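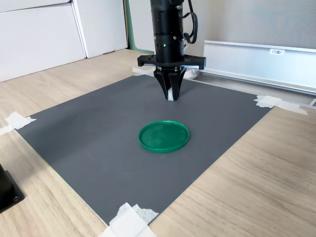

Tuesday, late evening

I woke up at five and could not sleep again, so I made the dough already before work. It is the third time I try my grandmother's bread with the flour from here, and I begin to understand that the flour is the problem and my hands are innocent. The flour at home drinks more. Here I pour the same water and I get a soup. I wrote on the paper bag with a pen: less water, next time. I hope I will not throw away the bag.

The dough stayed in the cold kitchen the whole day under a towel. When I came back it had grown over the edge of the bowl and the towel was glued to it. I scraped it with the back of a knife and lost a good part. What was left I baked at seven. It is flat, but the taste is closer than last time. I ate two slices standing at the window with butter and salt, and then one more which I had promised myself to keep for the morning.

The window looks to the hill, and from October on there is nothing to see after six except the lamps on the road to Skistberg. I like these lamps. When I moved here I thought they were houses.

At lunch Sharada asked me if I am coming with the choir on the trip in spring, and I said yes before I thought about it. Afterwards I asked the price. It is 200 for the bus and the two nights, food not included. I can pay it, but I will have to wait with the winter boots, and my old ones let the water in on the left side. I spoke about it with Teodor on the phone and he laughed and said that a plastic bag inside the boot was good enough for us when we were boys. It is true. It was also terrible. I remember the sound of it, walking behind him to school, and how the bag slid down and made a ball under the heel.

The choir is going better. I still sing the wrong vowels. Beat Schwaiger, who conducts, stopped us last week in the middle of the slow piece and asked the second tenors to sing only the word "evening", and then he asked again, and then he looked at me in a kind way, so I knew it was me. I practiced it on the stairs on the way home. The neighbor with the gray dog said "Good evening" to me very slowly and clearly. I think she believed I was greeting her.

I should write down the words I learned, or I will lose them like the others. "To dawdle", which is what I do in the morning. "Lukewarm", which I had always said as two words. "Heirloom." This one came from Sharada, when she showed me a photograph of her aunt's brass lamp, and I said it with the h, and she did not correct me. Kaiwen corrected me later, in the elevator. I prefer to be corrected, but I was red all the way to the ground floor.

A letter came from Iulian. A real letter, with a stamp! He writes that my mother's pear tree was cut in September. It had been sick for two years and in the last storm a big branch fell on the fence. He says the stump is still there and that she puts the washing basket on it. She did not mention it to me on Sunday. We talked nearly an hour, about my cousin's wedding and about the price of firewood and about her knee, and not one word on the tree. I am not angry. She knows I would have asked her to wait until I come, and then the fence would be broken in a second place.

I tried to remember how the pears tasted and I could not. I remember that they were hard and that we were not allowed to pick them before the school started. They were put in straw in the attic, and by the first snow they were yellow and the whole stairs smelled of them. I remember the wasps much better than the pears. One of them stung Teodor on the eyelid and he went to the family photograph like this, with one eye. That photograph is in my drawer. My mother is 55 in it, I think, or close to it, and she stands exactly in front of the tree so you see only some leaves over her head, like a hat.

I want to ask Iulian if he can cut a piece of the wood for me, something small that goes in a suitcase. Maybe it is too late and it was all burned already. Pear wood burns well, my father used to say, but he said this about every wood.

Still to do: call the dentist and move the appointment, because it is on a choir evening. Buy yeast, and the small light bulb for the bathroom (take the old one to the shop, I bought the wrong size the last time). Answer Iulian by hand and not on the phone, since he took the trouble. Ask Sharada who else is going in spring, and if one has to share a room.

It started to rain again about nine. I put the left boot on the heater with newspaper inside. The rest of the bread is wrapped in the clean towel, and I put the towel in the big pot with the lid on, as my grandmother did. Tomorrow I will cut it thin and toast it. It is almost eleven now and I have still not ironed the blue shirt.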